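Latier Helpdesk
Ticket 292: Desk monitor and network drop out at random
Status: Closed
Opened: January 14, 2025
Site: Drorkstead, second floor, east side
Requester: Jovita Ponce
Assigned to: Garba Odukoya
Category: Hardware, docks and displays
Priority: Normal

Original request (Jovita Ponce)

My external monitor goes black several times a day and comes back by itself after a few seconds. When it goes black I also lose the wired network, so calls drop and the shared drive disconnects. The laptop screen stays on the whole time and the laptop keeps charging. I restarted the laptop and unplugged the dock overnight. It was fine for most of the next morning and then started again.

The dock is the Trornis one that came with the desk. The monitor is the 27 inch. I haven't installed anything new.

Odukoya, first reply

Thanks for the detail, the part about charging helps. Please don't swap anything yet. I'm going to pull the event log remotely over lunch. Can you write down the time of the next few dropouts and what you were doing?

Ponce

10:42, reading email. 11:15, had just stood up for a call. 1:30, came back from lunch. 3:05, on a call. The 3:05 one happened twice in a row.

Odukoya, remote check

Log shows the USB hub in the dock disconnecting and reconnecting at each of those times. Monitor and network adapter both go away in the same second, then come back. No driver crash. No thermal warning. Sleep settings were already off for the dock.

What I did:
Updated dock firmware to the current release.
Updated graphics driver.
Turned off power saving on the USB root hubs.
Cleared old monitor profiles.

Leaving open to watch.

Ponce

Two more this afternoon, so no change. The second one was worse, the monitor stayed black until I pulled the cable at the laptop and plugged it back in.

Odukoya, swap tests

Visited the desk. Replaced the dock with a spare Trornis from the cabinet. Dropped out in under an hour. Put the original dock back and tried it with my own laptop. Also dropped out. So it isn't the dock and it isn't Jovita's laptop. I also moved the network cable to a different wall port to rule that out. Same result, as expected, because the monitor was going at the same moment.

That leaves the USB-C cable between the dock and the laptop, and the power strip. I put a new power strip in first since the old one was due to be replaced anyway.
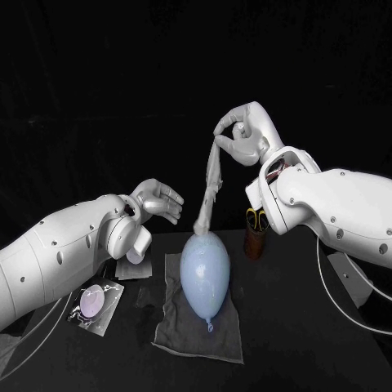 The power strip made no difference. I should have done the cable first. The reason I didn't is that it's the long one that runs under the desktop through the tray, and taking it out means emptying the tray. I've asked Jovita to keep the desk at one height tomorrow and not use the up and down buttons, because two of the times she gave me were right when she was standing up or coming back and sitting down.

Ponce

Kept it at sitting height all day. No dropouts at all until a little after 4, when I forgot and raised it. It went black on the way up.

Odukoya

That's the best clue so far. Please leave it at sitting height until I get there.

Comment from Muammer Gündoğdu (facilities)

Adding myself since the desks are ours. These are the Pathak frames that went in last May. Sitting height is set to 740 mm on all of them and the standing preset is whatever the person saved. The installer fitted the cable trays, but the cabling was done by different people at different times, so no two desks are the same underneath. If you need the top lifted off let me know first, there's a warranty sticker on the crossbar.

One more thing to check is the controller box. On another row we had one mounted so close to the leg that it rubbed on a cord. We moved it and it was fine.

Odukoya, under the desk

Didn't need to lift the top. Findings:

The dock is screwed to the underside of the desktop, so it travels with the desk. The laptop also travels with the desk. The cable between them should never be under any strain. But the long USB-C cable had been bundled with the network cable and the power lead, and the whole bundle was zip-tied to the fixed part of the left leg. When the desk goes up, the bundle stays put and the dock end gets pulled.

At sitting height everything looks normal. At standing height the cable is tight, and the plug at the dock sits slightly crooked in the socket. I could make the monitor drop by pressing on the plug with one finger.

The jacket has a flat spot where the zip tie was. I can't tell whether the conductors inside are damaged, but I'm not going to reuse it.

Controller box is well clear of everything. Not related.

Fix applied:
Cut all zip ties off the left leg.
New USB-C cable, shorter, run along the underside with hook and loop straps and not attached to the leg at any point.
Network cable rerouted with a service loop between the tray and the floor box.
Power lead rerouted the same way.
Raised and lowered the desk through full travel five times with a video call open. No dropout.
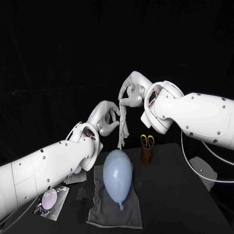
For anyone doing the other desks on the floor, the part that matters is the slack at whatever point moves. Measure with the desk all the way up, then strap it, then bring it down and make sure the spare length has somewhere to hang that isn't in the path of the leg or somebody's knees. Don't pull the loop flat to make it look tidy. The thin white cable going over the wrist joint on the white arm is the general idea: it crosses the joint in a loop and isn't pulled straight. Use hook and loop straps only, finger tight, and none within a hand's width of a connector. If a cable already has a flat spot or a kink, replace it and put the old one in the recycling bin so it doesn't end up back in the spares drawer.

Comment from Rainer Lenz (desktop support)

I have a ticket from the same row with the same symptoms, closed by me as a dock fault. User got a new dock and it was quiet for a while. Going to reopen it and look at the leg. Did you find the zip ties on one side only?

Odukoya

Left side only on this one. The right leg has nothing on it because the floor box is on the left. On the desks that face the window it would be the other way around.

Lenz

Confirmed on mine. Zip-tied to the right leg, cable tight at standing height. That user almost never raises the desk, which explains why it took so long to come back after the dock swap. Replaced the cable and rerouted. The old dock goes back into the pool, I tested it this morning and there was nothing wrong with it.

Gündoğdu

I'll walk the rest of the row and raise each desk to the top. If anything goes tight I'll put a note on it and send you the desk label. Please don't cut anything on the controller side, those leads belong to the Pathak kit and they have their own clips.

Ponce

No dropouts since the cable was changed, and I've been moving the desk up and down as normal. One small thing, the new cable is short enough that I can't turn the laptop around to show somebody my screen. Can I have one a bit longer?

Odukoya

Yes. Swapped for the next length up. Strapped in the same places, with the extra left at the laptop end. Tested at both presets and at full height.

Comment from Benedikt Hellwig (team lead, desktop)

Please add two lines to the dock troubleshooting page before closing. First, ask whether the desk is height adjustable and whether the fault lines up with moving it. Second, check the cable at full standing height before swapping a dock. We replace too many docks.

Odukoya

Both lines added to the page, near the top, ahead of the firmware step. I also put in the part about the hub dropping and coming back in the log with no driver crash, since that is what you see when the plug is being pulled.

Resolution: Cable strain at dock connector caused by cable bundle tied to fixed desk leg. Cable replaced and rerouted. Firmware and driver updates left in place. Power strip replaced, unrelated.

Parts used: one power strip, two USB-C cables (the short one returned to stock), hook and loop straps.

Related: Lenz's reopened dock ticket, same row. Remaining desks to be logged separately by facilities.

Requester confirmed. Ticket closed.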